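Clearing Out a Crowded Browser

Most people treat a slow browser as a sign they need a faster computer. Before you spend any money, look at what you've asked the browser to carry.

Start with extensions. Jingyi Shen, who supports office machines at Jurklow, keeps a note of what she removes. One laptop last November had 68 extensions installed, several doing the same job. She turned them all off, restarted, and switched back on the 5 the owner could name from memory. The rest were deleted a week later.

Turning an extension off stops it from running but leaves its files on the disk. Removing it usually clears both. Check the permissions of anything you keep. A coupon finder that can read every page you visit has work to do on every page you visit.

Tabs come next. Toshio Sakamoto admits to keeping over 100 open across three windows. Current browsers put idle tabs to sleep, but the setting may be off, and pages that play sound or show notifications are often exempt. Look under the performance heading in the settings menu.

Then open the list of sites allowed to send notifications. Block any you don't recognize. 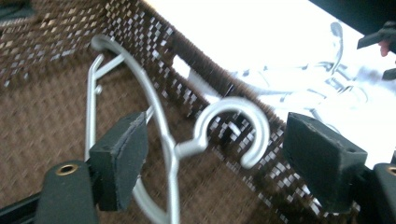 Saved site data is the last place to look. Sort the list by size and delete the largest entries you no longer use. On Sakamoto's machine a single map site held 498 MB. Leave your mail and banking sites alone unless you're ready to sign in again, and don't tick the box for saved passwords.

Restart the browser when you're finished and use it for a day before changing anything else.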